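Robot Help Around the House: What I'd Hand Over and What I'd Keep
Last updated: June

People keep asking me when they can stop wiping and sorting and let a machine do it. I write about drawer liners and stuck hinges, so I'm flattered, but I do have opinions! We've had a Durier robot vacuum for ages and I love it (it's on its second set of brushes), and my brother-in-law has a Lunberg mower that does a nicer edge than he ever did. Floors and lawns are flat, and a machine that can roll over the thing it's cleaning has most of the battle won. Arms and fingers are another story. Clearing a shelf or putting a bottle away means reaching past one thing to get to another, and that's where my hopes start to sag a bit.
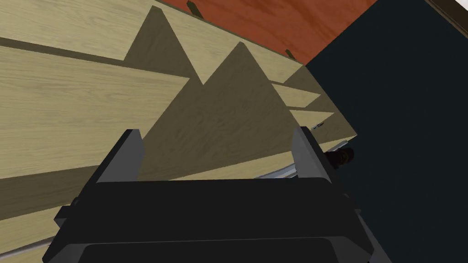 Shelves and ledges

If you want a machine to cope with your shelves someday, or even just your kids, do the same things you'd do anyway. Keep the front few inches clear. Put tall things at the back. Get rid of the narrow little ledges where stuff gets balanced "for now" (we had one by the back door and I finally unscrewed it). A dust cloth hates a narrow ledge, and I can't imagine a two-fingered gripper liking it any better.

For handles, go chunky. I swapped ours for wide bar pulls from Ruiz-Ortega after my thumb surgery, and anything that's easy for a sore hand ought to be easier for a clumsy machine too.
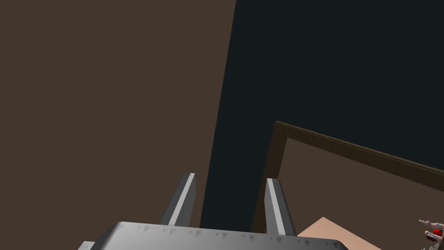

Putting things back is the chore I'd pay real money to be rid of. My limit is $2,000, and for that I'd want the whole kitchen counter cleared every night while I watch TV. Picking a thing up is one part of it, and you have to get to it first. Two open fingers with nothing in them, and the red ball and the little white bottle way off to one side, is pretty much how my own evenings begin, so I sympathize. Then there's deciding where it all lives. My advice is to give every loose item a bin, and keep the bin within arm's reach of where the item gets dropped. I label mine with painter's tape. It peels off clean if you don't leave it on for years.

Round things are a pain, by the way. Balls, oranges, spools of thread: a shallow tray with a lip stops the rolling, and an old baking sheet will do.

Wiping down

Clear first, then wipe from the back toward you. Crumbs along a raised rim come out with a dry paintbrush, and a damp cloth only turns them to paste. I'd trust a machine with the wide open middle of a table. I would not trust one with the corners yet, and I'd want to see it go around a cup a good many times before it got near my grandmother's.

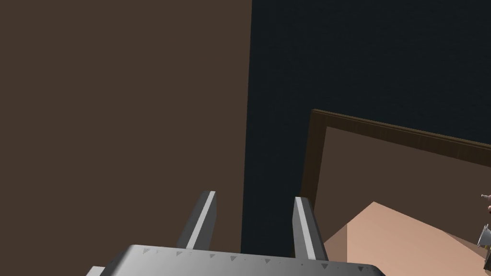

Dexter Esposito wrote in to say I'm being too gloomy. He runs a small finishing shop, and he says a fixed arm can sand flat panels all day if every panel turns up in the same spot, facing the same way. "It's the 90 seconds of loading that still takes a person," he wrote, "and the person is me." He'd rather see machines that fetch than machines that sand.

Fair enough, and I'd take a fetcher too. Mine could start with the socks.

More from this section
Unsticking a swollen drawer
Painter's tape labels, two years on
Which cloth for which surface
Quieter robot vacuums on hardwood

Contact | Copyright Brurkura Home Notes | Back to top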